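Brornier's cooling pond, one more winter

Thursday, 6 a.m., gate two at Brornier. Fog, a bus, the night shift coming off. The reactor has been cold for years but the pond is still full, and it still needs people to watch it.

The leak is small, says the operator. A seam in the east wall, found in June, patched, found again. 22 liters a day into a sump, then pumped back. Horncombe, the town downhill, heard of it from a newsletter. Page four.

So the meetings got loud. 500 people in a school gym with seats for half that. They wanted well tests, and they wanted them done by somebody other than Roloslow, the contractor that also runs the pumps. Fair enough.

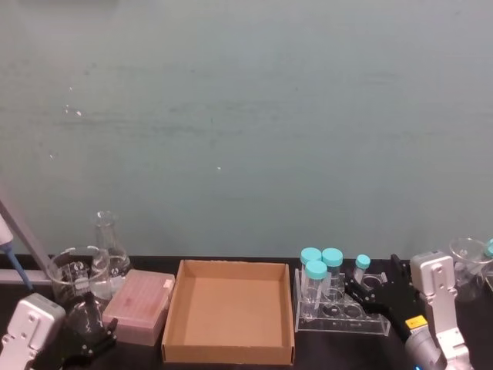

A pipette and a glass beaker on a black lab bench.

Lakatos, a small outfit two counties over, got the well job in the end. 50 wells, first round. Results are due before the ground freezes, or thats the plan. The county is paying, for now.

Meanwhile the fuel sits. Dry casks were promised, then pushed back, then promised agian. The plant once had 900 workers and a softball league. The diner by gate two still opens at five. Eggs, coffee, the newsletter taped up by the register with page four facing out.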